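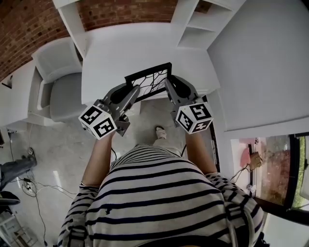
The black frame with the bare branches, and the two gray grippers on either side of it.

Olesia Kravets had inherited the Liltine pair from a man who labeled everything and explained nothing, and so for her first month at Novero she learned the grippers the way you learn an old car, mostly by listening to it complain. The left one was sweet-tempered. The right one had a way of closing its fingers a hair late, so that whatever you were holding would lean toward you for a moment as if it wanted to say something private.

"It's the cable," her aunt said on the phone, who had never seen it, but who had run knitting machines at the Ekeo mill for 24 years and believed that everything, in the end, was the cable.

It wasn't the cable. Olesia had swapped the cable in June. She had also cleaned the dark pads with a cloth and a little alcohol, checked the screws under the marker cube, and written it all down in the green notebook, where the last entry in the old man's square handwriting said only: R side, 13, be patient. She had puzzled over that thirteen for longer than she liked to admit. Thirteen what? She had tried thirteen turns of the adjusting screw and very nearly lost the screw altogether, and it had taken her most of an evening and a flashlight to get things back the way they were.

So now she tested with the picture. She liked the picture for it, the thin dark branches going every which way, because if the frame leaned even a little you saw it at once in the branches, long before you noticed it in the straight black edge. She stood close to the desk in her striped top and her sandals, took hold on both sides, and lifted.

The branches leaned.

"All right," she said, to the right one, in the voice she used for her neighbor's dog. "All right, let's try you again."

She set the frame down and closed the fingers on nothing, open and shut, open and shut, and somewhere past the tenth time she heard the little click go softer. She kept on. At thirteen it was quiet. She stood there with her mouth slightly open, feeling foolish and terribly fond of a man she had met only once, over bad coffee, when he had handed her the keys and told her the window stuck.

It only wanted warming up!

She took hold of the frame again and brought it up slowly, and the branches stayed exactly where branches ought to be. Then she put it back on the desk, went to find the notebook, and under his line she wrote, as neatly as she could, open and close 13 times before use, and after some thought she added, he was right about being patient, and went to call her aunt.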